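3. Site Visit and Demonstration

Our group visited the Keltenon workshop in May as part of the module on manipulation of soft materials. Gillespie Farquharson gave the introduction, and Despina Vlachopoulos ran the demonstration. The session lasted 2 hours. Danish Mirani and I took notes; Mohsin Marwat kept the timing sheet.

The topic was the handling of garments with a two-jaw gripper held by hand. An operator moves the tool through a task while a camera mounted on it records the view. Keltenon calls its collection of such recordings Drarnavow. Each recording is limited to 30 seconds, and the target for the clothing set is 1000 recordings.

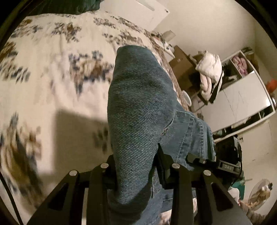
Figure 4. Tool camera view with denim jeans on a floral bedsheet.

Denim was discussed at some length. It is stiff compared with knitted cloth, and a bulky fold can hide a fingertip from the camera, as the left one mostly is in Figure 4. The double seams are thicker than the surrounding cloth, so jaw opening has to be set for the seam. Ms. Vlachopoulos advised approaching a fold from its narrow end.

We asked how failed grasps are treated. They are kept in the set and labeled separately. Labeling is done by hand at Trasumlow, and the label format is given in Appendix B. Rizwan Mohmand will compare it with the format used in our own lab exercise in Section 4.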